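January 19, 2018

Marmalade, batch 6. Bench by the window, small copper-bottomed pan, the good thermometer (not the one that sticks).

Right, so after last time's disaster I went back to basics. Batch 5 never set at all, it just sat in the jars like orange squash with bits in, and I'd pretty much decided it was the sugar's fault. Onyekachi Iyamu read my notes over a cup of tea and asked, very politely, whether I'd written down when the pips went in. I hadn't, and I couldn't remember doing it either. I'm fairly sure the muslin bag never left the drawer! So that's one mystery half solved, and a new rule for this book: pips get their own line.

Pips: in at the start, tied in muslin with the scraped-out pith, soaked overnight with the peel. There. Written down.

Other changes from batch 5. Peel cut by hand this time, because the Wedivex slicer makes lovely even strips but it also mashes the ends, and I think that's where the cloudiness was coming from in 3 and 4. My hand-cut strips are all over the place, some like matchsticks and some like bootlaces, but they look much cleaner. It took ages. I put the radio on and got through most of a play about a lighthouse.

Simmered the peel with the lid tilted until a strip squashed flat between finger and thumb. I've been stopping too soon, I think. Once the sugar goes in, the peel won't soften any further, so whatever chew you've got at that point you're stuck with for good, and batch 4 was like eating shoelaces. Gave it an extra 20 minutes past where I'd normally have lost patience.

Squeezed the bag out properly with two wooden spoons and got a lovely lot of slimy stuff, which I stirred back in. Horrible to look at, but that's your pectin, so in it goes. Sugar warmed first in the little Sornow oven, 240 g of it per jar's worth of pulp, same as last time so I'm only changing a few things at once (I know, I know, I should change one thing at once, but I'd be here until March).

Rolling boil started well. Then it got to 103 and hung there for what felt like a week. I'd forgotten that happens. There's just water to get rid of and you can't argue with it. Turned the heat up a touch, stirred like mad, caught one splash on the wrist (long sleeves next time, please), and it crept up to 104.5 and I took it off.

Saucer test: first one runny, second one wrinkled when I pushed it. Off the heat for both, or it carries on cooking while you stand there prodding a plate. I let the pan sit a quarter of an hour before potting so the peel wouldn't all float to the top, which it did in batch 3, leaving a very sad half inch of plain jelly underneath.
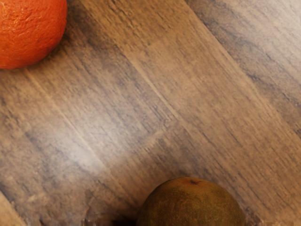
Taste off the spoon: properly bitter at the back, not as sweet as 5, a bit of a toffee note that I quite like but which might mean the boil went on too long. Fitzgerald next door had a lick of the ladle and said it wanted whisky. Fitzgerald thinks everything wants whisky. Still, I might do one jar that way out of batch 7, stirred in right before the lid goes on.

Labels are the old Plerkberg ones, and they peel off if you so much as breathe on them, so I've put the batch number on the lids in marker as well. Please don't wipe the lids! Whoever did that to batch 2 meant well, but I now own several jars of something that could be anything.

To do before the next go: get more muslin, find the funnel, check the thermometer in boiling water again as it was reading a shade low in the autumn. Also have a look at whether soaking for two nights does anything for the peel. Onyekachi reckons it does and I reckon it doesn't, so we've got a packet of ginger nuts riding on it.

Leaving the jars alone until tomorrow. No tipping them to see if they've set. That means me.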